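Wechsel an der Kasse: Mollah verlässt Debnath und geht nach Wokasar

11. Februar — Jetzt also doch. Sandamali Mollah, bislang Partnerin beim Investmenthaus Debnath, übernimmt das Finanzressort der Stadt Wokasar. Das bestätigte die Senatskanzlei am Vormittag in einer knappen Mitteilung, vier Sätze, keine Rückfragen.
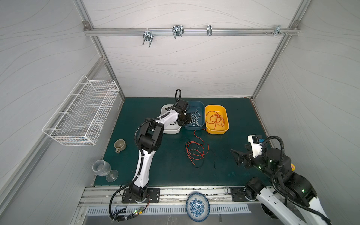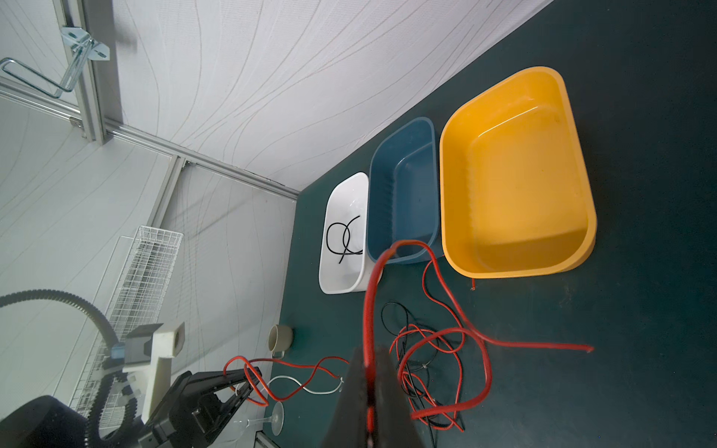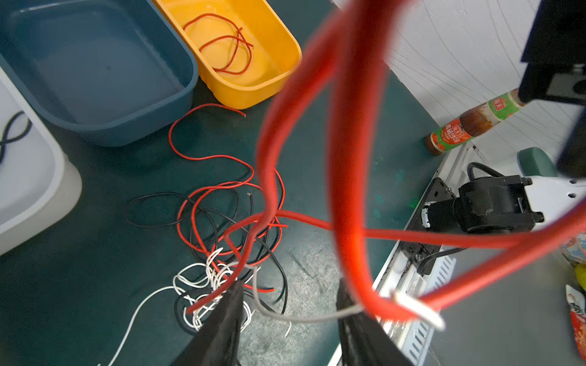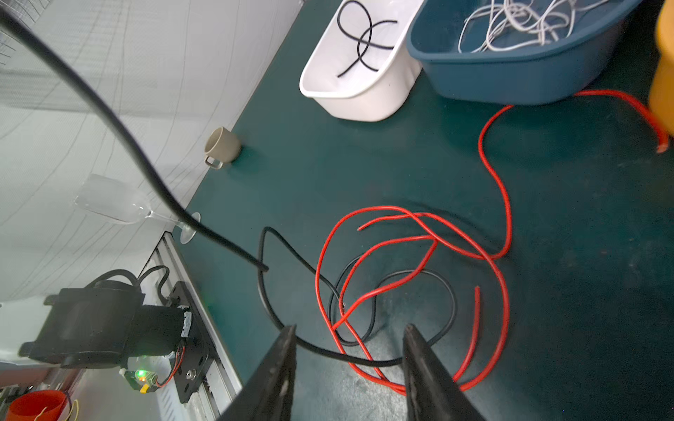
Bild 1: Becher und umgekipptes Glas. Bild 2: Behälter in Gelb, Blau und Weiß. Bilder 3 und 4: Kabel und Drähte. Fotos: Nerker

Mollah war im Rathaus schon länger im Gespräch, zuletzt hieß es aber, sie habe abgesagt. Offenbar ging es um ihre Anteile an Debnath. Die will sie nun bis Juni vollständig abgeben, ein Treuhänder ist bestellt. Namen nennt die Kanzlei nicht.

Der Posten ist seit dem Herbst unbesetzt. Zwei Kandidaten hatten sich zurückgezogen, einer davon noch vor der Anhörung. Auf Mollah wartet ein Haushalt mit einer Lücke von 400 Millionen, dazu der Streit um die Stadtwerke, die mit 4.000 Beschäftigten der größte Arbeitgeber in Wokasar sind. Verkauf, Teilverkauf, gar kein Verkauf — im Rat gibt es für keine Variante eine Mehrheit.

Genau da setzt die Kritik an. Debnath hatte die Stadt bei der ersten Prüfung eines Verkaufs beraten. Mollah war an dem Mandat nach Angaben des Hauses nicht beteiligt. Die Opposition will das schriftlich. »Wer gestern auf der Käuferseite gerechnet hat, kann morgen nicht für die Verkäufer unterschreiben«, heißt es in einem Papier der Fraktion, das am Mittag herumgereicht wurde. Beantragt ist Akteneinsicht, die Koalition will darüber noch beraten.

Die Karriere verlief schnell. Angefangen im Anleihehandel bei der Bank Gretlow, dort Leiterin des Geschäfts mit öffentlichen Schuldnern, danach Wechsel zu Debnath, nach kurzer Zeit Partnerin. Frühere Kollegen beschreiben sie als gründlich und ungeduldig. Politische Ämter bisher keine, Parteibuch auch nicht. Im Umfeld des Bürgermeisters gilt das als Vorteil. In der eigenen Fraktion sehen es manche anderst: ohne Hausmacht werde es bei den ersten Kürzungen eng.

Bei Gretlow reagierte man freundlich, mit einem Blumenstrauß von Pressemitteilung und wenig Inhalt. Gretlow hält einen größeren Teil der städtischen Anleihen. Die Kurse der Papiere zogen nach der Meldung leicht an, gaben am Nachmittag dann aber wieder nach.

Debnath selbst will die Stelle intern nachbesetzen. Kein Kommentar zu einer Abfindung, kein Komentar zu laufenden Mandaten in der Region.

Beim Gehalt macht Mollah dem Vernehmen nach deutliche Abstriche, die Bezüge im Ressort sind gesetzlich festgelegt. Ihren Stellvertreter darf sie selbst vorschlagen, auch das war wohl eine Bedingung.

Die Anhörung im Finanzausschuss soll noch in diesem Monat sein, öffentlich, Termin offen. Danach stimmt der Rat ab. Der Nachtragshaushalt wird bis dahin geschoben.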